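Watamance brings its search marketing evening back for a second year, with more seats and a longer panel

22 November 2022

Watamance, the independent search marketing agency, is very pleased to say that its free evening for people who work in search will be coming back, and that this time there will be room for a good many more of you. Registration opens today. The first evening, held in September in the upstairs room at Galari, was meant to be a small get-together for clients and a few friends from other agencies, and we had put out 46 chairs. By the time the talks began people were standing along the back wall and sitting on the stairs, and a very patient member of the Galari bar staff was passing drinks over their heads.

We were delighted, of course, and also a little embarrassed, as several people who had travelled a long way couldn't see the screen. So for the second evening we have moved to the main hall at Ikeda, which has proper raked seating, step-free access from the street and a kitchen that has promised us hot food. The evening is free to attend, as before, and you don't need to be a client of ours, or to be thinking of becoming one, to come along.

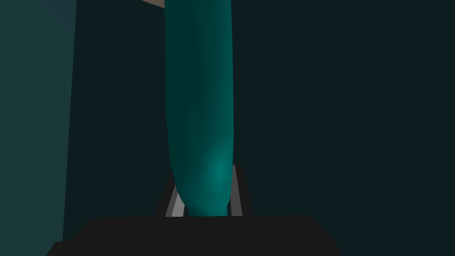
The programme is built around the questions that people sent in after the first event, and there were 501 of them, which kept our small team reading for the better part of a fortnight. A great many were about site migrations, and in particular about what to do when a shop changes its platform and its old addresses all at the same time. Others asked about local listings, about how to talk to developers without falling out with them, and about images and 3D models on product pages, a subject that seems to be on everybody's mind. A smooth teal shape with a rounded tip and no markings on it, such as the one shown here, gives a search engine very little to go on by itself, and one of our talks will look at the plain words that ought to sit beside a model: the name of the product, its size, what it is for and who might want it.

Yiğit Ağca, founder of Watamance, will once again be hosting the evening and looking after the panel.

"I have been to a lot of conferences in my working life, and I've enjoyed most of them, but the bits I remember are nearly always the conversations in the queue for coffee," said Yiğit Ağca. "Somebody tells you about the week their traffic fell off a cliff, and what they tried, and which of it made no difference at all, and you go home with a page of notes. We wanted an evening that was mostly made of that. I was quite nervous before the first one, I don't mind saying, and then I couldn't get people to leave!"

The evening will open with two short talks, one on migrations and one on product pages, each followed by questions from the floor. After a break for food there will be a panel discussion, which has been made a good deal longer following requests from people who felt (quite rightly) that we had cut it off just as it was warming up. The panel will bring together people from agencies, from in-house teams and from the freelance world, and their names will be added to the event page as soon as everyone has confirmed.

Nothing said during the panel will be recorded or quoted by name unless the speaker is happy for it to be. The opening talks will be filmed, with captions, and put on the Watamance website afterwards for anyone who can't be with us.

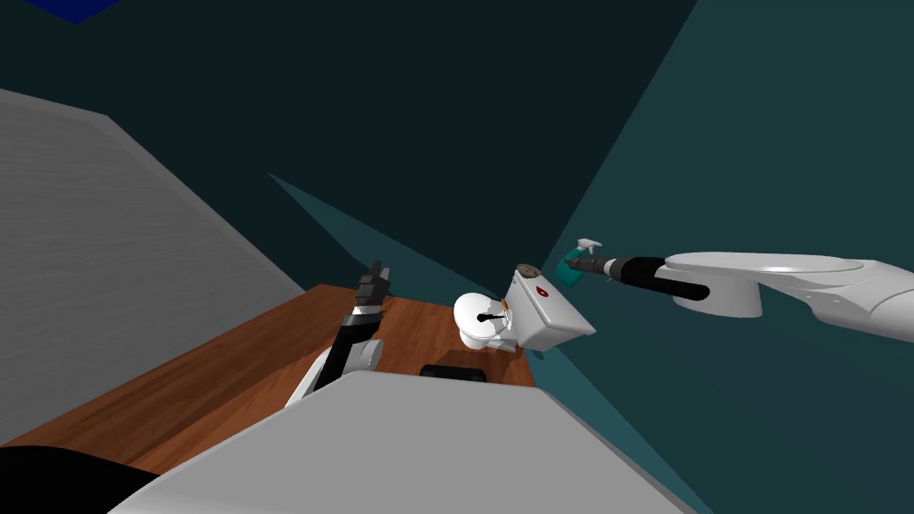

Simulated interior with a white toilet model on a wooden countertop.

There will also be a set of small table sessions before the talks start, for anyone who would like a second pair of eyes on a site they look after. We are offering 18 of these, each with a member of the Watamance team or one of our guest speakers, and they can be booked when you register. Please bring a laptop, and if you possibly can, have your search data open and ready, so that your time isn't taken up with hunting for passwords. Sites of every size are welcome. At the first event we looked at a national retailer, a village choir and a man who repairs accordions, and all three had the same trouble with duplicate page titles.

We are very grateful to Flerkix, the rank tracking service, which is kindly paying for the food and has asked for nothing in return beyond a table near the door. There will be no sales talks from the stage. Anyone who would like to know more about the Flerkix service is warmly invited to go over and say hello during the break.

"It would have been easy to charge for tickets this time, and one or two people told me I should," added Yiğit Ağca. "But I started out in this trade with no budget for training whatsoever, and I learned what I know from people who were generous with their evenings. I'd like somebody in their first job to be able to walk in, have a decent supper and ask the question they've been too shy to ask at work."

Places can be reserved through the events page on the Watamance website. If you have reserved a place and find you can't come, please do let us know so that it can be passed on to someone on the waiting list. Details of travel, parking and dietary options will be sent to everyone who registers.

About Watamance

Watamance is an independent agency offering technical search advice, content planning and training to retailers, charities and publishers. Members of the press who would like to attend are asked to get in touch through the contact form on the website, marking their message for the attention of Yiğit Ağca.

Ends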